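Clornberg Forum > Manipulation > Learning from demos
Thread: fewer demos, same success?? fruit-to-bowl task

sage_bowl_guy
ok so quick one before I run to class. Task is fruit from basket into bowl, policy trained from teleop demos. Full set was 273 demos. Then I threw out every demo where the operator paused mid-reach and retrained on what was left, 192. Same network, same training time. The smaller set does better. Not a little better either, the hovering over the basket is basically gone.

Anyone seen this? Feels too easy.

lowtorque
Define better. How many seeds?

sage_bowl_guy
2 seeds each so far. yeah I know

lowtorque
Then you don't have a result, you have a mood. Run 5 and come back.

ilaria_costa
Bit harsh. Pauses are a known pain. Policy sees one frame, the arm is still, the label says stay still, so it learns to stay still. We cut pauses on the Drirnum arm last September and it helped a lot. But we trimmed the still frames, didn't toss whole demos. Did you try that?

Also what does the setup look like, is the tray part of the task or just there

sage_bowl_guy
tray stays put, bowl sits on it, only the fruit is supposed to move. Side view:

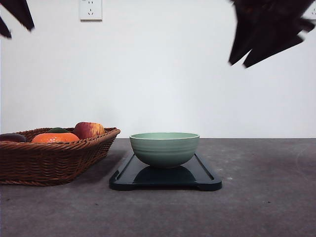 Side cam, bowl on the black tray, fingers still up high

Haven't tried trimming. Tossing was one line of code lol

kettle_9
That tray is shiny. You can see the bowl reflected in it. If this view goes into the policy I'd worry about that before I worried about pauses. Move a lamp and see if your good policy is still good.

sage_bowl_guy
Side view goes in yes, plus wrist. Same lighting for both sets so it shouldnt explain the gap

kettle_9
Doesn't explain the gap, might explain why both numbers look nice. Different complaint.

lowtorque
My complaint stands too. Who paused? If it was mostly one operator then you didn't filter pauses, you filtered a person. Whole different claim.

sage_bowl_guy
...hm. Most of the paused ones are from Sioned's batch. She was new on the controller that week

lowtorque
There you go.

ilaria_costa
Easy to check though. Keep her demos, trim the still frames, train on all 273. If that matches the 192 run, it's the pauses. If it lands lower, look at how she grasps. I still bet on pauses.

sioned_morgan
hi, yes that was me. I was stopping to line up on the apple, the round top kept slipping when I came in fast. So my grasps are slower but I don't think theyre worse. Would rather be trimmed than deleted please

sage_bowl_guy
ok fair. Trimmed run is queued behind the Zusell jobs, 5 seeds this time. Will post the numbers in this thread whichever way it goes

lowtorque
Post the failures as well, not only the rate.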